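Workshop > Kitchen automation > Bench setup tips

Setting up a Wallari arm kit next to a countertop warmer

Last updated: August 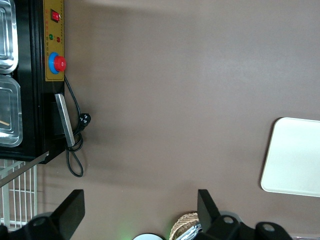 The Wallari kit ships as an arm, a two-finger gripper, a wrist camera and a teaching program. Assembly took 20 minutes. Getting it to work reliably beside a small food appliance took longer, and most of that time went into the bench. Notes follow.

Cord first. A power cord within reach of the arm will sooner or later be snagged by a finger. Route it behind the appliance and clip it down before teaching any path. With the appliance unplugged, coil the slack and keep the plug out of the work area.

Mark the tray position. Tape the bench at two corners of the serving tray. The Portela mat sold as an add-on does the same job, but tape is cheaper and easier to wipe around.

Approach knobs from the front – never across the top of the housing. A round knob tolerates 3 mm of sideways error with the flat fingers. Past that the grip slips and the setting is left wherever it stopped.

Matte surfaces read better. Steel rims throw highlights that the wrist camera can mistake for an edge. Turn the overhead lamp away or move it back.

Leave a clear lane. Baskets, racks and loose utensils belong outside the swing of the elbow as well as the fingers. Sota Sakai at the Civthorpe shop keeps a lane 13 inches wide, and I have copied it.

Price is $746 with the standard fingers. The Gostcombe silicone pads are extra and worth having for smooth trays. Wash them by hand – the adhesive backing does not survive a dishwasher.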